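The Odds and Ends Table at Grellthorpe

Lucian Costache had already put the kettle on when I got to the Grellthorpe reuse store, and he wanted to talk about bins before I had my coat off. He has looked after the sorting tables there for 11 years, and in that time he has formed strong feelings about what people put in the bottom of a donation box (under the nice things, where they hope it will go unnoticed).

"Everybody wraps the good plates," he told me. "Then there's the layer underneath, and that's my department. Cups, brushes, toys, bits that came off something. I love that layer. I always have, even when I was new and they gave it to me as the bad job."

The store took in 620 boxes in October, the busiest month Lucian can remember, and he puts that down to people being at home this year and finally opening the hall closet. Clothes go one way and books another. Whatever is left comes to him, and he tips it into a metal bin on the table and starts thinking.

I asked why metal. The plastic tubs cracked, he said, every winter, and he got tired of sweeping up the corners. "These will outlast me. They look awful, some of them, and I've scrubbed until my arm hurt. But you can put anything in there, and you can see what you've got."

He likes them shallow, too. A deep box, in his view, is just a way of putting off a decision. He works with a full bin in front and an empty one behind it, and he won't fill the second until he knows what belongs in it.

What gives him the most trouble? I expected him to say toys. He thought about it for quite a while, and poured the tea.

"Parts," he said. "Something round and black with a hole in the middle. Is it a wheel? Is it a lid? Somebody, somewhere, has the rest of it and is annoyed. I keep those for 21 days and then I have to be strict with myself."

Toys, on the other hand, are a pleasure. Dinosaurs sell in any condition, and he says a child will pick a faded one over a bright one as often as you like. Bath animals need a good look and a wash. Single cups go in a basket by the door, where students come for them, and brushes he sets aside until he has enough to make up cleaning bundles with a bowl or a bucket, which were my favorite things in the whole shop! I went home with one.

Before I left I asked whether he ever keeps anything for himself. He laughed and said his kitchen was full enough, thank you, and then admitted to a cake tin and went back to his table.

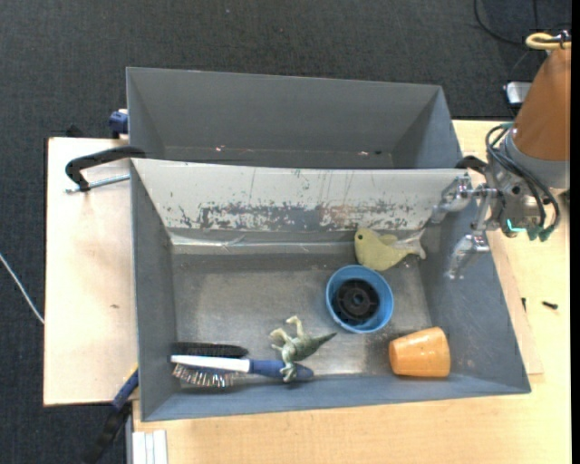 By Arif Wanigasekara
Nov 29, 2020

A bin with the dinosaur lying over the blue grip of a brush, an orange cup on its side, and a ridged black part sitting in the blue bowl. The pale yellow-green fish is up by the stained back wall. The Grellthorpe store takes boxes at the side door until 2 in the afternoon.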